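The Trouble With Squadron Lineages 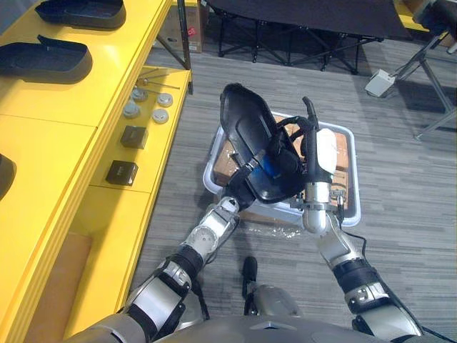 5 min read · 752 words

I have spent most of July with a photocopied unit history, and I believe less of it now than I did when I started.

The unit is a small liaison and courier squadron that flew out of Gernach for the last part of the war. If you look it up in the usual hobby compilations you get a tidy paragraph. Formed from a training flight, moved to Markolberg, renamed, moved back, disbanded. Every line has a date or a place, and none of them has a source. I used to find that kind of paragraph comforting. Now I read one and want to know who typed it first.

In this case I think I know. Nearly every version I can find goes back to a booklet put together by a veterans' circle long after the fact. The wording gives it away. The same odd phrase, "transferred with all serviceable machines," turns up in three later lists, and in one of them it has been attached to the wrong squadron. Someone copied a line, slipped down a row, and the mistake has been breeding ever since.

What bothers me most is the renaming. The booklet says the squadron was "redesignated" at Markolberg, and everybody repeats that. But redesignation is a slippery word. Sometimes it meant the same people and aircraft with a new number on the paperwork. Sometimes the old unit was stripped and the new one was filled with strangers, and a clerk wrote down one as the continuation of the other because he had a form to complete. The lists treat both as the same thing, with a neat little arrow between the two names.

Samah Tazi was kind enough to send me scans of a ration ledger from the Markolberg field (thank you again, and sorry for all the follow-up emails). The ledger covers the weeks on both sides of the supposed change. Before it, the squadron is drawing meals for 105 men. Afterward, under the new name, there are far fewer, and the officer signing for them is someone I can't place in any earlier document. Could he have been a replacement? Sure. Men got sick, got moved, got killed. But if most of the men went somewhere else, I'd like to know what exactly was carried over.

Gadisa Alemayehu, who has been at this a lot longer than I have, thinks I'm making too much of it. His view is that ration strength tells you who ate at the field that week and very little about who belonged to the unit. Detachments ate where they were. He pointed to a forward strip at Tasitz where a couple of crews may have been sitting the whole time. Fair enough, and I've added Tasitz to my notes. I would feel better about it if anyone could show me a piece of paper putting those crews there. So far it rests on one man's recollection in the same booklet I'm complaining about.

Then there are the aircraft. One list gives the squadron 6 machines on strength at the time of the move back to Gernach. Another gives it 2. These could both be right if one counts everything parked on the grass and the other counts what could fly that morning. Neither list says which it's doing. I've seen people settle this by averaging, and I wish they wouldn't.

I don't want to be unfair to the compilers. Aicha Ghoneim reminded me that most of this work was done by post, before anyone could search a finding aid from the kitchen table, and that half the records had been burned or carted off. A list with holes in it was better than no list. I agree with that. My quarrel is with the later editions, where the holes were quietly filled in. An early copy of the booklet has a question mark after the disbandment date. In the reprint the question mark is gone – same date, same sentence, no new source in the back.

So for now my own page on the squadron is going to look worse than it did in June. I've taken out the arrow between the two names and put in a gap. The Tasitz detachment is marked as unconfirmed. Both strength figures are there, with where each one came from. Two readers have already written to ask whether I lost some of the data.

If anybody has seen the Gernach tower log, or even a decent reference to it, please write. The catalog number that gets passed around leads to a box of fuel receipts. I've ordered it twice to make sure.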